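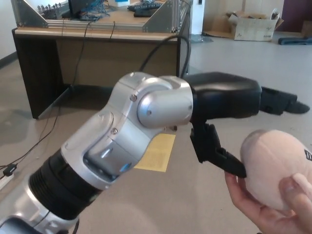

*Fig. 1. Pale pink plush ball with black printed marking, supported from below by the hand.*

## Unit 4: Pile fabrics in soft goods

Course notes, Beril Tatlı. Read before the October practical.

### 4.1 Terms

A pile fabric has two parts: the ground, which holds the cloth together, and the pile, which stands up from it. Plush is a pile fabric with a longer, less dense pile than velvet. Pile length is measured from the ground to the tip of the fibre with the fabric lying flat and unbrushed.

*Nap direction* (or lay) is the direction in which the pile lies down when stroked. Adjoining panels cut with opposed lay will look like two different shades, even from one roll. On pale colours such as the pinkish-beige in Fig. 1 the effect is easily mistaken for a dye fault.

### 4.2 Rounded forms

A ball is usually cut as a set of tapered panels meeting at two poles. Common causes of an egg-shaped result:

- stretch greater across the cloth than along it
- panels cut with mixed grain
- filling pushed in from one end only
- closing seam drawn up too tightly

An egg shape may also be intended, so check the pattern sheet before recording a fault. Shape is judged with the article resting on a flat surface. A hand-held piece is deformed by the fingers and thumb, and no measurement should be taken from it.

### 4.3 Printed markings

Print on plush sits mainly on the outer part of the pile. Edges blur as the fibres separate, and fine detail is lost. Black on a light ground gives the clearest result. Brush with the lay before inspecting a marking – brushing against it opens the pile and exaggerates any gaps.

### 4.4 Practical

Use the Horkivum sample cards. Each pair will need a steel rule, a soft brush and a hand lens.

1. Mark the nap direction on the back of the swatch with chalk.
2. Measure pile length at three points and note the mean.
3. Rub the swatch for 50 cycles under the standard weight.
4. Repeat step 2 and record the difference.
5. Compare the rubbed area with card 18.

Swatches for the 2,000-cycle test are already prepared. The results table is on page 76 of the workbook.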